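Trip notes: open day at the Trillis textile sorting hall

Our sewing group went out to the Trillis sorting hall in August for their open day. I had put the notice up in the shop at Wituneck and expected a full car. In the end there were 3 of us: me, Hélène Carrier and Alfie Blackburn, who drove. Parking is behind the building, past the second gate. The sign at the first gate is for trucks.

We signed in at 10 and were given a visitor number each. Mine was 106. Nokuthula Dlamini took our group through. She has worked on the sorting side since the hall opened and she answered every question she was asked, including Alfie's long one about baling wire.

The tour starts at the intake door, where bags are weighed and opened. The morning's weight was chalked on a board, 643 kilos. From there things go through to the hand sorting area. I had read about sorting by color, but at Trillis color comes late. First they go by fabric: cottons, wools, knits, household, and a group they call "ask," for anything a sorter isn't sure of. 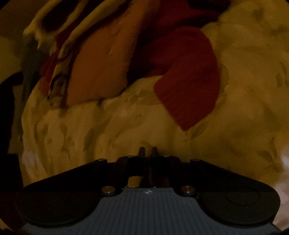
Nokuthula said new sorters spend their first weeks only on household fabric. Sheets, tablecloths and curtains are large and mostly one material, so a person can learn by feel without stopping to read labels. Many labels have been cut out anyway. She passed two squares of cloth around, one cotton and one a blend, and asked us which was which. Hélène got it right and I did not.

After that we had time on our own. Visitors could try sorting from the mixed heap if they washed their hands first. Hélène went through a lot of it. I was slower and kept stopping to look at weaves. Anything with a hole bigger than a hand goes to rags. Small stains are let through if the cloth is sound, and the buyer is told.

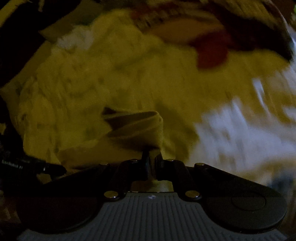 Yellow is hard to move, according to Yolandi Tshabalala, who runs the shop counter at the front. Plain white and navy go the same day they are put out. Yellows and olives can sit all season, so she marks them down early and sells them by weight to quilters. I bought a bundle for linings. The price was fair and she threw in a bag of buttons.

The talk in the side room was given by Nobuhle Moodley from Irkitia, who buy wool knits from the hall and have them respun. It ran long and the chairs are hard. The part on felting was good. She had samples at each stage, and the finished yarn was softer than I expected, though a bit uneven.

Lunch was soup and rolls at the Radebe canteen across the road. The canteen takes cash only. We left at 2.

If you go next year, wear closed shoes, because they won't let you past intake in sandals. Bring your own bags for the shop. I have a price list from Yolandi if anyone wants a copy, and the quilters should ask me about the bundles before I cut mine up.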